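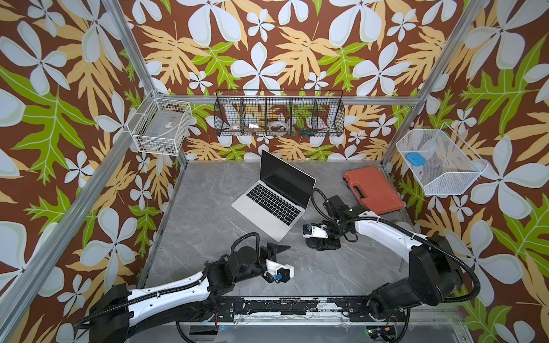
Two-arm bench station offered for office equipment work

By Teodora Atanasov
March

Punow has opened orders for the Plekent, a bench-mounted station with two robot arms intended for the handling of laptops, mice and other small office equipment. The company said the first units will be delivered to customers in Canada before the end of the summer.

The Plekent is sold as a complete kit. It comprises the two arms, a gripper for each, wrist cameras, an aluminum frame and a mounting rail that runs along the front edge of the work surface. Purchasers may fit the frame with their own wall panels, baskets and organizers. The assembled station weighs 82 kilograms and operates from an ordinary wall outlet.
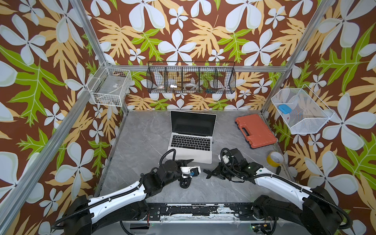

The Plekent station with an open laptop beyond its two arms.

According to Punow, the station is aimed at schools, libraries and repair depots that receive returned computers and must check and repack them with their accessories. Operators guide the arms by hand through a new task, and the station stores each session for later use. Punow recommends 50 guided sessions before a task is assigned to the station without direct guidance.

"Our customers have asked for help with the small items," said Jaxon MacDonald, product manager at Punow. "A laptop is easy to find on a bench. The receiver for a wireless mouse is a different matter, and a good deal of staff time is spent on it."

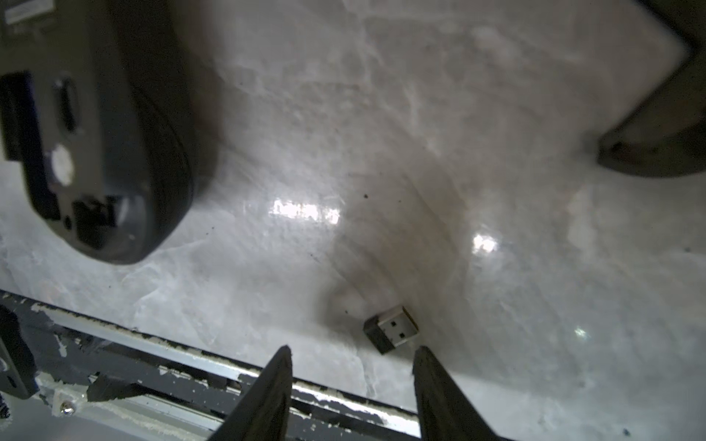

Mr. MacDonald said the standard grippers have narrow fingertips for this purpose and can be exchanged for wider ones when larger goods are handled. Replacement fingertips are included in the kit. The wrist cameras are supplied already fitted, and a licence for the control software is included for the first year.

Service in Canada will be provided by Partanen, which will also offer a two-day training course for operators at its Flornach centre. Customers who prefer to lease the station may do so through Partanen on terms to be published with the summer price list.

Punow has set aside 102 units for the first round of orders. Applications from public institutions will be considered first, and remaining units will be released to commercial buyers in the order in which requests are received. A demonstration for registered visitors will be held at the Flornach centre on Sunday at 2 p.m.

Contact the newsroom | Copyright, all rights reserved | Back to top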